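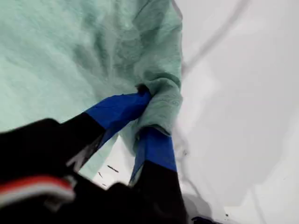

How often should I be swapping out kitchen towels if I'm baking bread most days?
Every day, and sooner if you've wiped up anything with egg or raw dough in it. Dough residue sours fast in a damp towel.

crumbcadet
OK thanks, that's more often than I do it, gulp. While I have everyone: I'm on month two of sourdough and totally hooked. I'm running a 734 gram loaf out of a little Quintana Dutch oven and the crumb is getting better every week, but the dough keeps welding itself to whatever I line the bowl with. I've been using an ordinary kitchen towel with all-purpose flour rubbed in. Help!

ryeguy_north
Rice flour! Rice flour, rice flour, rice flour. Wheat flour soaks up the moisture from the dough and turns to glue. Mix it half and half with your regular stuff and dust like you mean it. I remember the first loaf I did that way, it just rolled out of the bowl and I yelled loud enough to scare the dog.

Also, terry is the worst thing you can proof on. All those little loops grab the dough. Get a flat linen or a flour sack towel.

butterandsalt
Seconding flour sack towels. I bought a stack of the Nemton ones and they've been through the wash more times than I can say and only get softer. No fabric softener though, it leaves a film and your bread will pick up the smell.

hearthmouse
Going to disagree on washing. I never wash my proofing cloth. Shake it out, hang it up until it's bone dry, brush it, fold it away. The flour works into the weave over time and that's what makes it nonstick. Mine is years old and I barely have to dust it anymore.

butterandsalt
I know people do that and I just can't. I had one go moldy on me in June, little gray specks all along the hem, and I'd hung it up properly. Our kitchen is humid. I'd rather re-dust every time.

hearthmouse
Fair, I'm in the high desert and nothing here stays damp for more than an hour. If you can't dry it all the way, then yes, wash it.

ovenspringer
Wait, nobody asked about hydration. Crumbcadet, how wet is your dough? If you're up around 80 percent, the cloth may not be your problem. Drop it to 70 for a couple of bakes and see. And give it a bench rest of 30 minutes before the final shape so you get a good tight skin, it makes such a difference!

crumbcadet
Um. It's 82. I saw a video.

ovenspringer
Ha, we all saw that video. Come down to 70, you can always creep back up.

ryeguy_north
I still say you can do 82 on rice flour, I do it all the time. But sure, shaping is much more fun when the dough isn't trying to climb your arms.

crumbcadet
Update! 72 percent, rice flour mix, flour sack towel, overnight in the fridge. It came out of the bowl CLEAN. I scored it at 7 a.m. in my pajamas and the ear on it is ridiculous. I ate three slices before it was cool, which I know, I know.

hearthmouse
Beautiful news. Now don't wash the towel :)

butterandsalt
Wash the towel.

ovenspringer
Next up is a pan of hot water on the lower rack, if you ever bake without the lid. Start a new thread for it and I'll post my timings.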